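From: Lavanya Rodrigues
To: sim-users list
Subject: Re: Open day at Hustgate, door tasks

Ferhat Türkmen wrote:

> I could not get to the Hustgate open day in September. Two questions
> for those who went. First, was the door demo run live or played back
> from logs? Second, did they say how the rooms are generated? Our own
> set at Sturnasham has one wall texture and one door color, and the
> policy falls apart as soon as we change either. Marion mentioned they
> had 600 layouts but she was not sure if that was rooms or doors.
>
> Ferhat

Ferhat,

It was live. Ozan Akbulut ran it from a desktop at the front, with the wrist view on the projector and the planner output in a terminal next to it. He took seeds from the audience, so I am fairly confident nothing was picked in advance. Each episode was capped at 15 seconds of simulated time. Reset between episodes was slow, and that used up a good part of the morning slot.

The 600 is layouts. Doors are sampled separately from a pool of 1,000, with panel pattern, color and hinge side as independent parameters. Wall and floor tile are also drawn per episode, and the two sides of a doorway can get different floors. They do not fill in anything outside the room, so the background is a flat color. Nesrin Ertürk asked whether the policy could be using that as a cue for where the wall ends. Ozan said they had not tested for it.

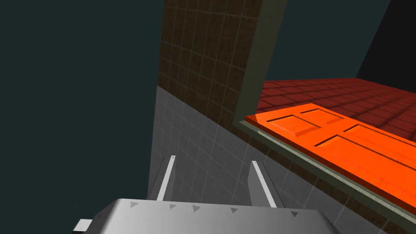 The gripper model is a plain parallel jaw with two thin flat fingers. Contact is computed on simplified finger geometry, and the visual mesh is only for rendering. I asked about friction on the door panels. It is one constant value for all doors, glossy or not, and they know this is a weak point.

The result they put up was 951 successes over the full door pool, one attempt per door. Success means the door passes a set angle and the gripper is clear of it at the end. I would want to see it with the angle threshold raised before comparing it with our numbers. Failures were mostly on approach, with the palm touching the frame before the fingers reached the door.

The afternoon was a talk from Dramine on the Akyol controller. Most of it was already in their manual. The one new item was a torque limit that can be set per joint from the config file.

Ozan will share the texture sampler on request. The layouts stay in house for now. If you want the sampler, write to him directly and copy Marion Purves, as she is collecting requests from our side.

Lavanya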